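Folding less, and other laundry changes

14 Oct 2022

I wrote in June that I was going to stop folding everything. A few people asked how that went, so this is the update.

The short version is that I still fold shirts, pants and sheets, and I don't fold much else. Socks get paired. Underwear, cleaning cloths, gym clothes and the kids' pajamas go into containers as they are. I was spending most of Sunday-type free time on a pile that got unfolded again within two days, and I wanted that time back.

The first thing I did was take everything out of the hall closet and put it on the bed. I had 40 dish towels. I don't know how a family of four gets to 40 dish towels. Some were from my mother's apartment and a few were from the old place on Darko Street, where we had a dishwasher that leaked. I kept the ones that still soak up water and cut up the others for rags.

Then I did clothes. My friend Etelka Illés came over for that part because she is faster at deciding than I am. Her rule is that if you have to hold a shirt up and talk about it, it goes. I didn't follow the rule every time. I have a Mollton 10K shirt from years ago that I haven't run in since, and it's still in the drawer.

For containers I used what was in the house first. We had two plastic bins from the garage, a wire one that used to hold potatoes, and a wooden crate. The wire one was a mistake for anything knit. It snagged a sweater sleeve the first week and I moved it back to the kitchen. I bought two more bins at Hemard when they had the fall sale. They're plain gray and they stack, but the lids pop off if you fill them past the line, so I leave the lids in the closet. 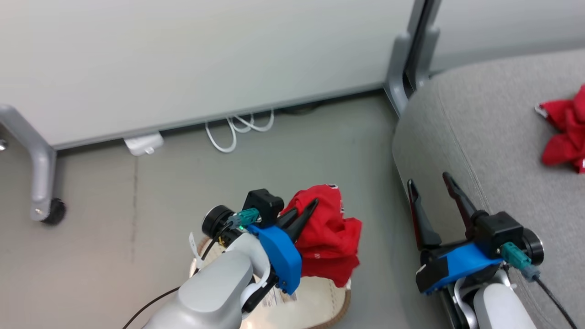 Red things were their own problem. I used to throw them in with the darks and hope. In August one new item turned a load of pillowcases pink, and after that I gave red a separate spot until there's enough for a wash. It takes us two or three weeks to get there. I run it cold, with nothing else in it, and I don't use the dryer for anything new the first time.

The pillowcases are still pink. I washed them again with oxygen bleach and it helped a little. We use them in the guest room.

Where the clothes wait matters more than I thought it would. When the hamper was in the bathroom, clothes ended up on the bathroom floor next to it. I moved it to the hallway outside the bedrooms and the floor got better. My son still misses from three feet away. My daughter puts everything in, including things she wore for ten minutes.

Ro-un Kwak left a comment on the June post asking about small apartments with no hall closet. I don't have a great answer. When we lived in one, I kept a flat bin under the bed for sheets and used the back of the bedroom door for everything that could hang. It was fine as long as I emptied the bin once a month. If you let it go longer you start forgetting what's in there and buying more.

I also stopped using the Jerari drawer dividers I recommended in June. They held up well enough for the first month, then the spring in two of them got weak and they fell over every time the drawer closed. I cut down shoeboxes and they work the same. If you already bought the dividers, try them in a shallow drawer, where there's less weight leaning on them.

What's left is the linen shelf and the bag of single socks. The bag has been on top of the dryer since spring. I plan to go through it once the kids' winter stuff is out of storage, and whatever doesn't have a match by then goes in with the rags.

I'll do coats next. Both kids need new ones, and I want to see what fits before I go to the store.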